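Friday at Tistlow: a morning inside Wultovell's basketball camp

By Nesma Shawky

The bus from Stestberg drops you at the bottom of the hill, and the last stretch to Tistlow is on foot, past a billboard of a teenager dunking over the words FIND YOUR LEVEL. The open day started at 9. I got there early, signed a waiver I had no use for, and was handed a lanyard with somebody else's last name on it.

Wultovell runs a summer camp for high school players, and once each June it lets parents and press walk through. The pitch is that college coaches watch these kids all week. I asked how many coaches had come so far this year. I was told "a strong number." I asked again at lunch and got the same three words from a different polo shirt.

The building is good, I'll give them that. Four full courts under one roof, decent wood, rims that give the right amount. The morning session was closeout drills, then shell defense, then a scrimmage where nobody played any of the defense they had just been taught. A left-handed guard in a gray practice shirt was the best player in the gym by a distance. He threw a one-handed skip pass out of a trap that made the other team's bench stand up. When I looked for his name on the roster sheet, it had jersey numbers and heights and no names. Names cost extra, in the recruiting packet.

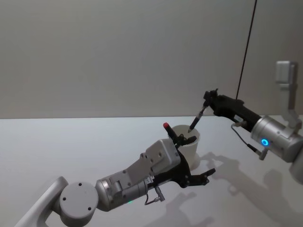
Zewditu Kumsa had driven her son up the night before, and she wasn't buying much of it either. She told me the brochure promised individual coaching, and that he'd had one conversation with a coach all week, mostly about his shoes. Would she send him back? Probably, she said, as the other kids on his club team were all going and he'd hear about it for a year if he stayed home.

That was the most useful thing I heard all day.

After lunch came the talk on player ratings. Hegazy is the camp's in-house system, and it scores every kid out of 100. The left-handed guard had a 71. A forward who spent the scrimmage pointing at other people to rebound had an 88. I asked whether height went into the formula. It does. I asked how much, and the man with the clicker said it was proprietary and moved on to a slide about character.

There are 307 players on this year's list, split over 2 sessions. At those numbers a coach would need a long week and a lot of coffee to see everybody twice, and I only spotted one person in the stands taking notes. He was from the camp.

Lunch was a turkey wrap, $7. Parking is free but fills up by ten. If you're going for the afternoon games, sit on the far side of Court 3, where the scoreboard works.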